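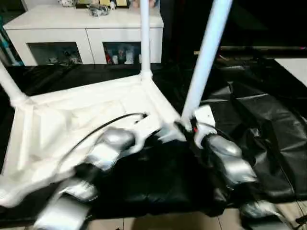

Ticket 2641: Gripper comparison, tube and fabric assembly
Status: Open, awaiting supplier
Raised by: Kiprono Kariuki, Menau test group
Assigned to: Obadia Lema, Jatent support desk

Summary
The right gripper reports "object lost" while it is closed on a white PVC pipe. The fault occurs with the Kosby finger set and has not been reproduced with the Madigan set. Both sets have segmented links and were run on the same arms and controller.

Steps to reproduce
1. Close the left gripper on the edge of the fabric panel.
2. Close the right gripper on the lower end of the slanted pipe, near the corner of the panel.
3. Tilt the panel so that its near edge drops.
4. Hold for 3000 ms.

Expected result: both grippers report a stable hold.
Observed result: the right gripper raises the fault during the hold. The fingers remain closed and the pipe does not move.

February 20, 2019, O. Lema
Log received. Please confirm the closing force on the right side and state whether the fault also appears with the panel level. Please also repeat the run with the two controller ports exchanged.

Reply, K. Kariuki
Closing force is set to 70 per cent on both sides. With the panel level the fault does not appear. Exchanging the ports made no difference; the message stays with the right gripper. The black sheeting was left on the floor for all runs, as the head camera exposure had been set with it in place.

Reply, O. Lema
The grip check compares finger position every 500 ms. A pipe held at a slant may settle between the links and be read as a change in width. Please widen the position tolerance by one step and leave the force unchanged. The left gripper should keep its present settings, as fabric requires the narrower value.

Reply, K. Kariuki
Tolerance widened as instructed. The fault is less frequent but has not cleared. The Madigan set continues to complete the hold with the original tolerance. Both logs are attached.

Action
Logs forwarded to the finger supplier. A revised parameter file is expected in March. The comparison report is to list the Kosby result as provisional until then.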